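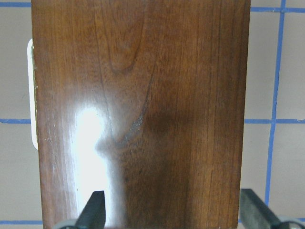
Wood grain

Wood grain is the arrangement, direction and appearance of the fibres in a piece of timber. The word is used in several senses. It may refer to the direction in which the fibres run, to the pattern seen on a cut surface, or to the texture of that surface. In the furniture and joinery trades the pattern is more properly called figure, although the two terms are often used as if they were the same.

Formation

A tree growing in a climate with marked seasons adds one layer of new wood beneath the bark each year. Wood laid down early in the season is usually paler and less dense than wood laid down later. In a cross-section of the trunk the layers appear as rings. When the trunk is sawn along its length, the same layers appear as lines, bands or curves, depending on the angle of the cut.

Colour is affected by the difference between sapwood, which carries water in the living tree, and heartwood, which no longer does so. In many species the heartwood is noticeably darker.

Effect of sawing

Plain-sawn boards are cut so that the growth rings meet the face at a low angle. The middle of such a board often shows a series of nested arches, known as cathedral grain, with straighter lines towards the sides. The arches arise because the trunk tapers and the saw passes through successive layers at a slant.

Quarter-sawn boards are cut with the rings close to a right angle to the face. Their lines are straight and fairly even, and in oak the rays may appear as pale flecks. Quarter-sawn timber tends to shrink less across its width, but the method is slower and produces more waste.

Knots

A knot is the base of a branch enclosed by the growing trunk. The surrounding fibres bend around it, and the grain is disturbed for some distance on either side. A branch cut lengthwise shows as a long streak, often called a spike knot, while one cut across shows as a round or oval mark. Knots reduce the strength of structural timber and are taken into account in grading. In decorative work they may be accepted or preferred.

Use in veneers

Sheets of veneer cut one after another from the same log have almost identical figure. In book matching, every second sheet is turned over so that neighbouring sheets mirror each other. In slip matching, the sheets are laid side by side without turning.

Finishing

Oil and varnish deepen the colour of wood and increase the contrast between light and dark bands. Surfaces are normally sanded along the grain, as scratches made across it become more noticeable once a finish has been applied.

See also

Dendrochronology
Joinery
Marquetry
Veneer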